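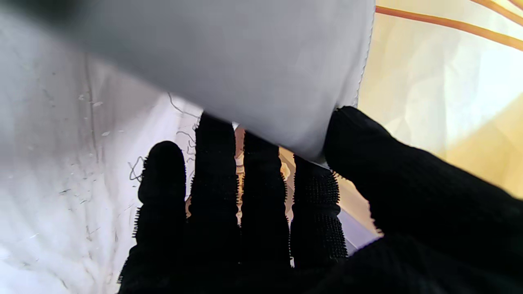
Software engineer, manipulation control – Hillach, Prandcombe

We write the control and planning code for five-fingered hands that handle sheets and other soft material. You will own the grasp planner and the 90 Hz control loop, and help keep our replay tool usable. It holds over 1,000 logged grasps.

You need solid C++ and Python, and some work on real hardware. Wrist camera perception is a plus – we can teach it.

12-month contract. Apply by 8/4/26.

Print | E-mail

Comments
Is remote OK?
Two days a week – the rest is in the lab.
Applied, thanks.

Contact | © Hillach | Back to top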